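The green part of the leek

When I moved to Triltcombe two years ago, I did not know the word "leek." At home we have a vegetable that is close to it, but longer and thinner, and my mother only used the white part. So in my first months I bought leeks at the market, cut them in half, and put the green half in the trash. I did this with a clear conscience.

Then one Monday my neighbor Emiko Sakamoto came for soup. She looked into my trash can and was quiet for a moment. After this she took the leaves out, washed them under the tap, and asked me for a pot. We made a broth from them while the real soup was cooking. I still make it the same way.

I want to write down how I cut, because my sister asked me on the phone and I explained it badly.

First, the root end goes away, but only a thin slice. If you cut too much, the layers fall apart and run around the board. I like to lay the board the long way in front of me, so there is space for the pieces on the right side and I don't need to push them off into a bowl all the time. The white part I cut first into short logs, and the logs later into rings or into thin strips, it depends on the dish.
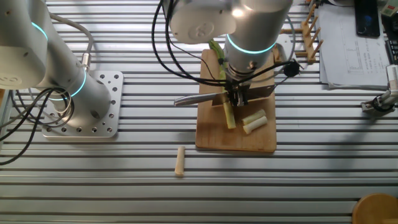 Knife over the stalk, with two pieces already on the right side of the board.

Sand is the big problem. It hides between the leaves, exactly where the white becomes green. Before, I washed the leek whole and I always had something crunchy in the soup. Now I cut first and put the pieces in a big bowl of cold water. I move them with my hand, wait a little, and lift them out. You should not pour the water through a strainer, or all the sand comes back on top of your leeks (I learned this with guests at the table).

For the soup I cook the white pieces slowly in butter, 12 minutes, with the lid on. They should become soft but not brown. Then potatoes, the broth from the green leaves, salt, and a little nutmeg. Shayne Bolger from my language class puts cream in his. I tried it and it was good — but too heavy for me in the evening.

The inner green leaves, the soft ones, I cut very thin and fry with an egg. Only the hard, dark tips go to the broth. If I have too many, I keep them in a bag in the freezer until there is enough for a pot.

Next week I want to try leeks in a pie. Emiko says her dough is easy, but she says this about everything.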